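From: Hudec, Kuvmont Robotics Club
To: club-list
Subject: Re: [club-list] grippers, budget, and when are we meeting?

Hi all,

Sorry for the slow answer, I was up to my elbows in wiring all week. Replies are mixed in with the questions below, and there's a picture further down for those of you who missed the last session.

> I couldn't make it last time. Did we decide whether we're
> entering Drotitz with the arm or only with the hand-held
> grippers? My vote is still for both, but I know the arm
> is a lot of money.

Both, if we can swing it! The Drotitz rules let a student team do the first round with hand-held grippers only, so that's where all our work is going right now. The arm we've been drooling over is 2,299 before shipping, and we have 500 in the account after buying the new finger pads. So unless the spring bake sale turns into something amazing, we borrow or we wait. I wrote to the people at Indonside (the makerspace, they were really nice to us last year) to ask if they'd lend us theirs for a couple of weeks in December. No answer yet, I'll poke them again.

> Also, how many recordings do we need? Somebody said 50 and
> somebody else said 3,000, which is kind of a big gap, lol

Ha, yes, you're both right. It's 50 per task to get a task accepted, and 3,000 is the cap for the whole team. We don't need to get anywhere close to the cap. I'd much rather have clean recordings where the object starts in a new spot every time than a giant pile of the same grab over and over. If you mess one up, stop, say "bad" out loud and start again. Please don't try to rescue it halfway, I spent a whole evening trimming those out!

> Which objects are we starting with?

Soft ones. The hard plastic stuff went fine for everybody, but the soft things squish and lean over, and people close the fingers way too fast. Slow down on the trigger, slower than feels normal. Keep the marker cube on top in plain view too (I know, sleeves, they get everywhere, roll them up). 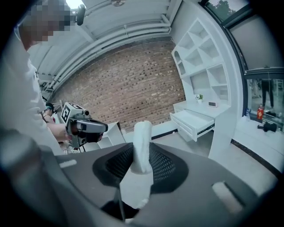 Two of our grippers out at practice, with the soft-looking white roll standing up in the near one.

> Can I take one home to practice?

I'd say yes for the older one, as long as it's back before the next session and the cables come back with it. All of the cables, please. Sign it out on the sheet so we know who has it.

We start at 4:30 next time, same room. If you can get there early, help me sort the finger pads, the left and right ones got mixed together in one bag and they look almost the same. I'm also looking for someone to take over the log, meaning task, object, good or bad, for every run. It's a boring job but you get to sit down.

Reply to the list and not only to me, so everybody sees it. And bring snacks if you have any, we're out of pretzels.

Hudec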